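Preferential Ballots and the Brustel Count

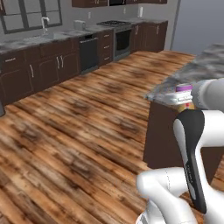
Dark lower cabinets, marbled counter, plank floor.

The distribution sheets for the Brustel by-election went up in August and I have finally worked through them. The seat covers Brustel, Drisham and the farms out past Pelten. The first-preference margin was 231 votes. After distribution it was 563, with the lead changing hands on the second-last exclusion.

Local commentary has treated that reversal as a defect. It is the system doing what the Act says it does. A candidate who leads on primaries with well under half the formal vote has not won anything yet, and the preferences of excluded candidates are counted at full value.

The more useful figure is 1,597, the number of ballots set aside as informal. Turnout was down by about 4,000 on the previous poll, so the informal rate rose even though the raw count barely moved. Most were numbered incompletely. Optional preferential voting applies at council level in the same area and full preferential applies for the seat, and the two polls were held five months apart. A voter who marks a single 1 has cast a valid vote in one and wasted it in the other.

The Breathnach submission proposes a savings provision: count the ballot as far as its numbering goes, then exhaust it. I would support that with one amendment. Exhausted ballots should be reported by booth, as informals are now. Without the booth figures there is no way to tell whether Drisham's informal rate reflects the form or the how-to-vote cards handed out there.

Submissions are still open. Mine is four pages, mostly tables.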